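Cream leather sofa, feed it or leave it?

hemabhat
Bought ours second hand, seller swears by Flosar cream every 4 months. Worth it?
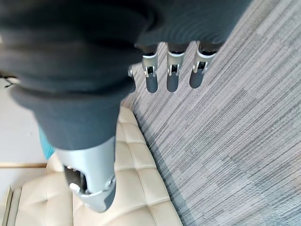
suvarna_t
Leave it. Modern leather is coated, cream just sits there. Dark charcoal fabric like that I'd keep off pale leather tho, dye rubs off.

hemabhat
Noted. So just a damp cloth?
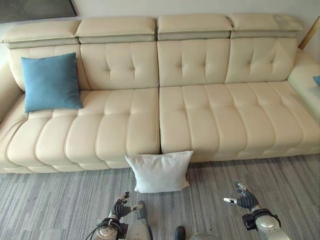
suvarna_t
Yes – and dry it after.

wernico7
Disagree. Mine cracked at 7 years with water only. Cream it.

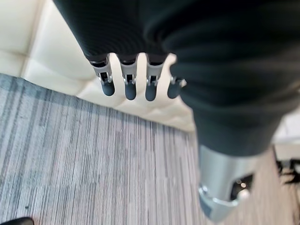
suvarna_t
Cracked from the radiator more like. Test a hiden bit first.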